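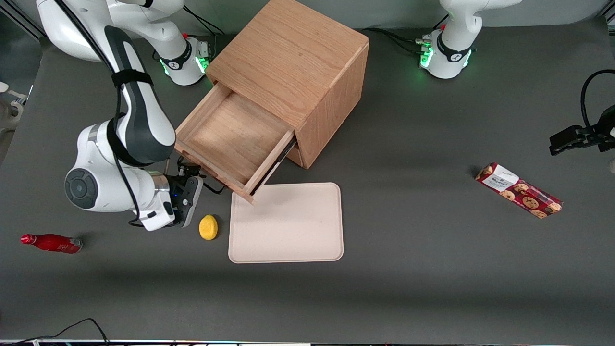
Our project looked at how small kitchens in rented apartments in Prekville are used for storing food, and how much of that food gets thrown out. We chose the topic after a class unit on household waste in the fall. Most of the advice we found online assumes a large refrigerator and a separate pantry, and many renters in Prekville have neither. Storage often comes down to a light-brown wooden cabinet with a drawer, and whatever goes in it has to share the space with other things. Oak grain was a common finish in the older buildings. We wanted to know whether the kind of storage made a difference to what was wasted.

Method

We left paper surveys at two apartment buildings, Prasine Court and the Sinska building, and got 47 back. Each household was asked to keep a food diary for 4 weeks and write down every item it threw away, along with where the item had been kept. We did not ask for weights because most people do not own a kitchen scale. The diaries were collected in November. A few pages could not be read and were left out.

Results

The diaries listed 673 items thrown away. Of these, 202 were fruits or vegetables. Bread was the next largest group, followed by leftovers in containers. Items kept in closed drawers and cabinets were often described as "forgot it was there" or "found it too late." Items kept on the counter were more often described as bruised or overripe.

Onions and potatoes stored together came up several times in the notes. One household on the top floor of the Sinska building moved its potatoes to a hall closet in the second week and did not list any after that. We also noticed that people who shopped at the Negi market near the bus stop bought smaller amounts and shopped more often, but our survey did not ask about shopping directly, so we can't say much about it.

Problems

The diaries depended on people remembering to fill them in. Entries were longer in the first week than in the last, so the later weeks are probably too low. Both buildings are on the same side of town. If we did the project again, we would add a question about household size and include a building with newer kitchens.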